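Minutes of the General Meeting
Stondoro Community Garden and Shared Workshop
Held 15 Sep 2024 in the meeting room, Stondoro

The meeting was opened at 2 in the afternoon by the chair. The number of members present was sufficient for decisions. Apologies were received from three members and are recorded in the attendance book. The secretary took the minutes.

Minutes of the previous meeting

The minutes of the July meeting were read. One correction was requested: the compost delivery was ordered by the garden group and not by the workshop group. With this correction the minutes were accepted.

Matters arising from the July minutes

The lock on the side gate has been changed. Members who still hold the old key are asked to return it to the letter box, so that the metal can be recycled with the other scrap. The leaking tap near the lemon tree was repaired, but the tap near the sheds is still dripping and will be looked at before the hot weather. The letter to the council concerning the footpath was sent. No answer has been received until now. The secretary will write again.

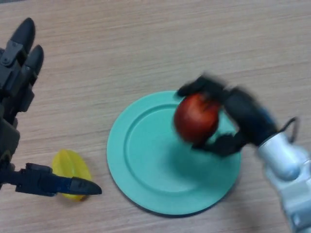
ITEM 4 – TABLES AND FURNITURE

The members discussed which kind of tables should be bought for the meeting room. The present trestles are heavy and two of them have become unsafe. A light wooden top with a fine grain and a matte surface was preferred by most of those who spoke. One member said that pale wood shows every tea stain, and asked that a darker colour be considered. Another member replied that stains can be sanded and that a dark room becomes darker with dark furniture.

Two quotations were on the table. Natberg offers the tables with delivery for $1595. Taşdemir offers the same quantity for a lower price, but without delivery, and the members would have to arrange a trailer. After a long discussion it was felt that the cost of the trailer and the trouble of the stairs would take away most of the difference.

Decision: to accept the quotation of Natberg. Carried, with two members against. The old trestles will be offered to members first, and what remains goes to the hard rubbish collection.

ITEM 5 – PARKING

Since the Parkeo system was installed in the street, several members have received a fine while unloading soil or tools. The machine gives 5 minutes without payment, and this is not enough to carry bags to the back beds. The following was suggested:

To ask Parkeo in writing for a loading period on Saturday mornings.
To put a notice inside the gate reminding members to enter their number plate before unloading.
To keep one wheelbarrow close to the gate at all times. At present both are usually found at the bottom of the garden.

Decision: all three suggestions accepted. The notice should be ready before the next working bee. The question if the association can pay the fines already received was raised and answered with no – the rules do not permit it.

ITEM 6 – WATER AND BEDS

The water bill for the winter quarter was $510. It is higher than last winter, and the dripping tap is probably one part of the explanation. Members are reminded to water in the early morning or in the evening, and to use mulch. The garden group proposed that sprinklers be left only on the seedling beds. This was discussed but no vote was taken, as the group wishes to bring a written proposal first.

The waiting list for beds is open again. Those who do not intend to plant this spring are kindly asked to say so, in order that the bed can be lent for one season. A lent bed comes back to its holder in autumn. The chair repeated this, because there was a misunderstanding last year and some garlic was lost.

The shared herb bed has too much mint. It will be dug out at the next working bee and the mint will be put in pots. Anybody who would like a pot should bring a container. 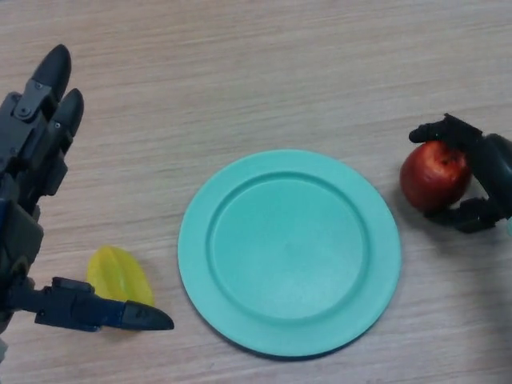
Wooden tabletop with a fine grain, see Item 4.

ITEM 7 – WORKSHOP HOURS

The workshop group asked for a second evening opening in the week. There was general sympathy for it, but the neighbours must be considered, in particular for the use of the saw and the planer. It was agreed to try the second evening until the end of the year, with hand tools only after 7 o'clock. The person who opens is responsible for sweeping the floor and switching off the main power. The dust bags have to be emptied when they are half full and not when they are full.

A request was made for labels on the screw drawers. The labels exist already, but they have fallen off. Stronger glue will be bought.

ITEM 8 – OTHER BUSINESS

The spring barbecue will take place as in other years. Members bring a salad or a dessert, and the association provides sausages, bread and onions. A vegetarian option should be cooked on its own plate.

The first aid box is missing its bandages and tweezers. The secretary will replace them.

A member asked if dogs can come into the garden. The existing rule was confirmed: on a leash, and not in the beds.

Next meeting: the date will be written on the noticeboard when the booking of the room is confirmed. Items for the agenda should reach the secretary one week before.

The meeting was closed at ten minutes to four.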